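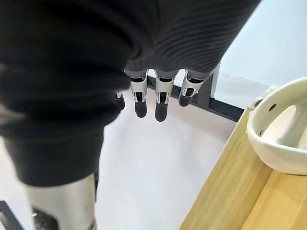 The hand in its black sleeve, with the white bowl waiting over on the wood.

7/27/26

OK so I promised a robotics club update and then went quiet for a while, sorry! Summer session has been a lot. We meet two evenings a week now, which sounds like plenty until you find out how long it takes five people to agree on where a cable goes.

For anybody new: I joined the Jekstead robotics club last fall knowing how to solder badly and not much else. Our project this year is the kitchen challenge at the August meet in Dovora. The hand has to pick up ordinary kitchen things and put them where the judges say, and you lose points every time you touch anything yourself. Simple rules, terrible challenge. I love it.

The fingers are the part I'm proudest of, even though most of the credit goes to Efraín. Silver housings, black tips, and all those little black linkages in the openings where you can see them (and where I can get at them with a tiny screwdriver at nine at night). I rebuilt the linkage on one finger three times last month. The first time I put a pin in backwards. The second time I put the same pin in backwards. We don't need to talk about the third time.

The cover is Blandine's. She sewed it over a weekend and it has made such a difference, because before that we kept snagging wires on the corner of the rig and then spending half the evening hunting for whichever one had come loose. It's a bit baggy over the knuckles still. She wants to take it in, and I want her to leave it alone until after the meet, so we are at a polite standstill. Colette says it looks like the robot borrowed somebody's sweatshirt.

So, the bowl. Oh, the bowl. We started the season on blocks and foam balls and got cocky, and then Solène H. (we have two Solènes, Hamel and Chauvin, so everybody gets an initial) said we should try something with a rim, and our success rate fell off a cliff. With a rounded rim you have to come down at the right angle or the fingertips just skate off the side. Solène C. rewrote the approach so the hand comes in lower and slower, and that helped a ton, but slower is its own problem when you're on a clock.

She's been logging every attempt since spring, by the way. We passed 2,299 last Thursday, and she would like to hit 3,000 before we leave for Dovora. I said that was a ridiculous number of bowl attempts. She said they weren't all bowls. Fair enough.

What I've been working on is grip pressure, meaning I change one value, run it, write down what happened, change it back, and eat a granola bar. It's slow but I'm getting weirdly into it! You start to hear when a grab is going to fail, there's a little whine out of the motors right before. Efraín thinks I'm imagining this. I have guessed right enough times now that he's stopped teasing me about it, so make of that what you will.

Still on the list before the meet:

Spare pins, lots of them, in a bag with my name on it
A backup power supply (Colette knows someone at Ukard who might lend us one)
Fix the code that parks the hand, it swings wide on the way home and it scares me
Practice packing the whole rig and putting it back together
T-shirts??? We still can't pick a color

If you're local and thinking about joining, please come by. You really don't need experience, they took me. New people usually spend their first evening watching and handing over screwdrivers, and by the second one somebody will have given you a job. Bring a snack and closed shoes.

Next post will probably be from Dovora, or from the back seat of Blandine's car on the way there with a toolbox on my lap. Wish us luck with the bowl!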